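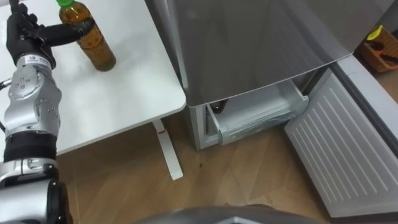
The Unurier fridge-freezer with the pull-out bottom drawer

Posted 31 January 2026 by Evanthia Gavalas

I've been asked about this one more than anything else in the shop this month, so it gets a proper page. We've got the Unurier standing next to the white table by the tea things, and people wander over, open everything and then ask me where the shelves went (they're up top, behind the big door, where they've always been!).

What I like best is the freezer drawer. It's white plastic with see-through-ish ribbed sides, so you get some idea of what's lurking in there before you start rummaging – mine at home is mostly peas and one tub of soup I keep meaning to label. It slides out towards you and you look down into it, which my knees are very grateful for.

The main door is stainless steel, smooth and fairly reflective. It looks smart and it does show fingerprints, I won't pretend otherwise. A damp cloth and then a dry one sorts it out, and I do ours most mornings while the kettle's on. If you've got small children with jammy hands, come and see it in person before you decide.

Bottles go in the top part. I keep my iced tea in there standing up, the ordinary plastic bottle sort with a screw cap, and there's room for the milk beside it. Kosmas Lazaridis, who does our deliveries, lays his down on the shelf and swears it's fine. Mine would leak, I know it would.

Price is 1,481 euros, and that includes bringing it up to the second floor. Beyond that, ring us first, as the stairs in some of the older blocks are murder. Spare freezer drawers come from Vlachopoulos and usually take about 7 days. We can take your old fridge away too, but please empty it – we had one in January with a whole fish still in it.

Let it stand for a few hours before you switch it on. Guarantee is 2 years, and you'll want to keep the receipt somewhere other than on top of the fridge, where mine slid down the back.

Last updated: 31 January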